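### 3.2 Réception des balises de Brivedholm et de Matar

Les deux sites d'écoute retenus, Nandier et Prasley, diffèrent surtout par leur environnement électrique. Nandier se trouve en bordure d'un bourg, à proximité d'une ligne moyenne tension ; Prasley est un terrain agricole sans habitation voisine. Dans les deux cas, la réception s'est faite sur une boucle magnétique accordée, orientée à la main, suivie d'un préamplificateur et d'un récepteur à définition logicielle. Les enregistrements ont été limités à la période nocturne, la propagation diurne dans cette portion des ondes moyennes et longues ne permettant pas d'atteindre Matar.

La campagne d'octobre comprend 31 nuits par site. Nous avons extrait de ces nuits 752 séquences exploitables, toutes durées confondues. Une séquence est dite exploitable lorsque l'indicatif en morse est identifiable au moins deux fois de suite, à l'oreille ou sur le spectrogramme. Les séquences où seule la porteuse était présente ont été conservées à part et n'entrent pas dans les résultats de la section 4.

Le récepteur était ramené à sa configuration initiale avant chaque nuit : gain fixe, filtre de 20 Hz, contrôle automatique désactivé. La dérive de l'horloge locale a été corrigée a posteriori à l'aide d'une porteuse de radiodiffusion stable. À Nandier, cette correction a dû être reprise pour les premières nuits, le fichier de référence ayant été échantillonné à 2000 Hz au lieu de la valeur prévue.

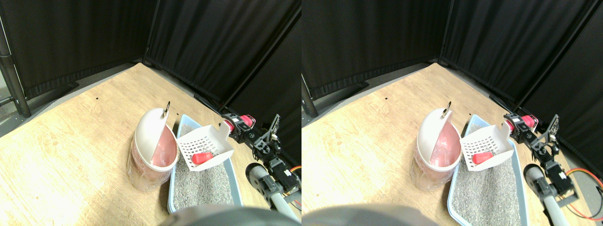 **Figure 4.** Vue stéréoscopique d'un plan de travail en bois clair entouré de rideaux noirs, avec bras robotisé.

Prasley objecte que le critère des deux indicatifs successifs favorise les balises à cycle court, et que Brivedholm, dont la cadence est plus lente, s'en trouve désavantagée lors des évanouissements rapides. La remarque est fondée. Nous avons donc recalculé les taux de détection avec un critère exprimé en durée. L'écart entre les deux balises diminue à Nandier, où le bruit impulsif domine, et reste inchangé à Prasley. L'ordre de classement des nuits n'est pas modifié.

Un second point concerne l'arrêt des émissions. Lorsqu'une balise disparaît pendant plusieurs nuits, rien dans nos données ne distingue une maintenance d'une mise hors service définitive. Pour Matar, l'absence constatée en fin de campagne a été traitée comme une interruption, et les nuits concernées ont été retirées du dénominateur. Ce choix relève légèrement le taux de détection ; les valeurs non corrigées figurent en annexe B.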